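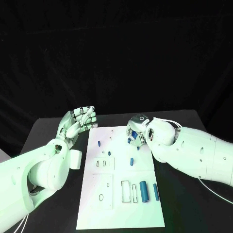
Black curtain, gray table.

10th August

Up before the birds again, and since there was no getting back to sleep I took my tea out on the back step and listened to the rain come down on the bean rows. We needed it so badly! The barrel had only a green inch left in it and I'd been carrying dishwater out to the tomatoes like my grandmother used to.

Kirsty Matheson telephoned after breakfast, full of the Gomthorpe show, which is in September this year and not a minute too soon for my onions. She wants me to put in a jar of the plum and ginger as well, and I said I'd think about it, which she took for a yes (she always does, bless her). The entry is $5 a class now. I remember when it was three, and you got a cup of coffee with it.

Spent the afternoon on the jam, then. I had 14 jars washed and warming and only filled 11, so either the plums were smaller than I thought or I ate more of them than I'd care to admit. The kitchen smelled wonderful, all the same, and the windows steamed up so I couldn't see the road.

Pascal Besson came by toward supper to return the big ladder and stayed for soup. He has been up at Rostow helping his sister paint, 190 miles each way in that rattling truck, and he looked worn out, poor man, but he talked happily enough about the color of her hallway. I sent him home with a warm jar wrapped in a dish towel.

Must look for the jam labels tomorrow. I think they're in the drawer with the string.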